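Print this article
E-mail this article

The night shift, 20 years on

So-ying Mak was halfway up a stepladder changing the batteries in a wall clock when I arrived at the Rilier office. It had stopped in March and had been bothering her since.

"I walk past it every night and look at it, and every night it tells me twenty past four," she said.

Mak has been cleaning offices for 20 years. She started as a casual with another contractor, vacuuming two floors of an insurance building, and now manages the evening and night crews at Rilier, which has the cleaning contract for 50 offices across the northern and inner suburbs. Most are small. There are accountants, a couple of physios, a surveying firm, and one place that sells hearing aids.

She took the first job because the hours suited her. Her children were small and her husband worked days in a tyre shop, so one of them could always be home.

"I thought I would do it for one winter," she said. "Then it was the next winter. You get used to having the building to yourself. I liked that more than I expected."

Her week is less peaceful now. She spends the early part of the evening driving between sites with spare mops and vacuum bags in the boot, and the rest of it on the phone. When someone rings in sick she covers the shift herself, as she had the night before we spoke.

"I was home by 2 am," she said. "I can still do a floor faster than most of the young ones, but my knees let me know about it in the morning."

The work has changed a lot in her time. The paper has mostly gone. When she began, every desk had its own bin and every bin was full by evening, and the cleaner went around with a large bag on a trolley. Many of the offices have since taken the desk bins away and put shared ones in the kitchen. Mak was in favour of it at first.

"It sounded like less work, and it is less walking," she said. "But everything ends up in one place. Lunches, cups, tea bags, somebody's flowers. The bag weighs a lot more and it's wet."

Liquid is the thing she talks about most. A half-full coffee cup dropped in a bin will find any hole in the liner, she said, and then it is on the carpet between the kitchen and the lift. Coffee with milk in it is worse than black. She has a spotting kit for it, which lives in a lunch box with her name on the lid, and she won't lend it out.

"Tip it down the sink first, that's all I ask. Let the water go, then throw away the cup. I've put up signs. People read the sign while they are dropping the cup in."
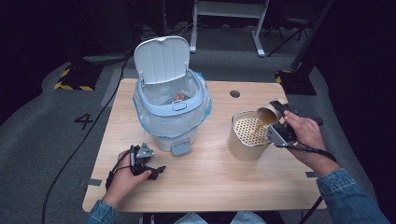

Liquid out first: a paper cup is emptied over a strainer beside a small lined bin.

Some clients have asked her what they should buy. She prefers a pedal bin to a swing lid, and a small bin to a large one, on the grounds that people will pack a large one until the bag can't be lifted. She also likes the liner to be a size too big so there is plenty to fold over the rim. Beyond that she has no strong views about equipment, and she laughed when I asked about a favourite product.

"Hot water," she said. "And a dry cloth afterwards. The salesmen don't like hearing that."

Nattawut Somboon joined her crew six years ago after closing his sandwich shop. He was in the office to pick up keys and sat down with us for a few minutes. He said the hardest part to learn was leaving things alone.

"In my shop, if I saw a mess I cleaned it," he said. "In an office you have to work out if it's a mess or if it's somebody's system. There's a man on my Thornbury job with papers all over the floor. I vacuum in between them. He left me a Christmas card, so I think I'm doing it right."

Mak has rules about this and gives them to new starters on a single typed page. Nothing on a desk is moved unless the client has asked for it in writing. Anything found on the floor goes on the nearest chair. Food in the fridge stays until the last working night of the month, when everything without a name on it goes out.

That last rule brings in more complaints than the rest put together. One client wanted to be paid back for a jar of pickled onions.

"I paid it," said Mak. "It wasn't worth the arguing. I did look in the jar, though, and there were two onions in it."

Pay is a sorer point. She said the hourly rate had gone up but the hours allowed for each building had been trimmed at almost every renewal, so a job that once took an evening is now expected to be finished by eight. She has turned down two contracts in the past year on those grounds -- one of them a building she had cleaned herself and was fond of.

"They wanted the same floors in half the time. You can't do it. What happens is the cleaner skips the corners or stays back without pay, and I've done both when I was younger. I'm not going to ask my people to."

Several clients have moved to daytime cleaning, and she expects more will follow. The crews are divided on it. Somboon would like to be home for dinner. Lai-ching Chow, who has the surveyors and the hearing aid shop, has told Mak she will retire before she vacuums around people on the phone.

Mak can see it both ways. Staff who meet their cleaner tend to leave the kitchen in better order, she said, and the buses are easier. She would miss the quiet.

"At night you can sing," she said. "Lai-ching sings the whole way through. The surveyors have no idea."

The clock was going again by the time I left, though she had set it three minutes fast. She said she'd fix it after her rounds.

Print this article
E-mail this article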